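10 February 2024

Up before six, couldn't get back to sleep. Made tea and did the bread board and the sink before anyone else was moving. Cold in the kitchen. The radiator under the window is making the ticking noise again and I have given up bleeding it. Will call Drastley when the month turns, they still have the record of the boiler from when we moved in.

Spent the morning on the desk. I have been saying I would do it since New Year. The drawers at Orcombe were deeper than these and I brought everything over from there without sorting any of it, so it has all been jammed in at the wrong angle for a year. Took the top drawer out completely and tipped it on the bed. Receipts, 4 dead batteries, the spare key to the Stokville storage unit (which I paid them 12 dollars to replace, so that's annoying), a roll of stamps at the old price, two tape measures. Kept one tape measure. The receipts went through the shredder in handfuls until it overheated and I had to leave it.

The second drawer was pens. I tried every one on the back of an envelope and threw out the ones that skipped. I don't know why I keep pens from hotels. The good ones went in the mug. I put the pencils in a bag for Elaheh Fallahi, who takes them for her after-school group and sharpens them all down to the same length.

Elaheh came by for the bag at noon and stayed for soup. It was lentil, from the freezer, a bit thin. She has started the job at Pakzad and says the commute is fine but the parking is not. They want her to do the spring catalog by April and she hasn't been given a login yet. She looked at the state of the bedroom and offered to help but I said no, I had a system. I did not have much of a system. She took the pencils and two of the lemons.

After she left I wiped the drawer out with vinegar and lined it with the leftover shelf paper. Not quite enough paper. There is a strip at the back with nothing on it and I am going to leave it that way.

What I settled on in the end is trays. I used to put small things straight in the drawer and they slid to the back every time I opened it. Now each kind of thing gets a tray, and anything that doesn't belong in a tray gets found a place somewhere else or goes. The green one is for the stylus and its sort of thing. I like that it's light-colored, I can see what is in it without turning on the lamp.

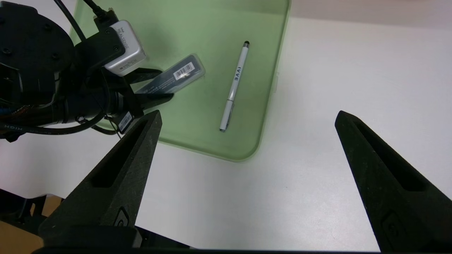
Stylus and case on the green tray, white table underneath.
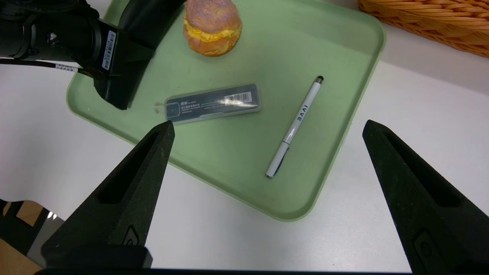
The third drawer is cables and I only got halfway. I put the ones I could name in one shoebox and the ones I couldn't in another. The second shoebox is fuller. There is a charger in there for a camera I sold at Orcombe. I should mail it to the man who bought it but I no longer have his address, and he has managed this long.

Shredder worked again by three. Finished the receipts and emptied the bin twice. Got bits of paper all over the rug and had to get the vacuum out, and then since it was out I did the hall and the stairs as well. Back was sore after that. Sat down with the newspaper and didn't read much of it.

Called Mom at five. She is well. Her neighbor is having the fence redone and she doesn't care for the color. She asked if I had the good scissors and I said I didn't, and then I found them in the bottom drawer under the warranty folder an hour later. Will take them back next time I go over. I have put them by the front door with the storage key so I don't forget either one.

Eggs and toast for supper, the last 2 slices. Need bread, vinegar, shelf paper if they have the plain kind, and batteries for the smoke alarm, the square type. Also stamps.

Still to do on the desk: the rest of the cables, the bottom drawer, and the lamp, which wobbles. One of the screws in the base is missing and there was a screw in the top drawer this morning that I threw away. Trash doesn't go out until the morning so I may look for it. Bed by ten, I hope.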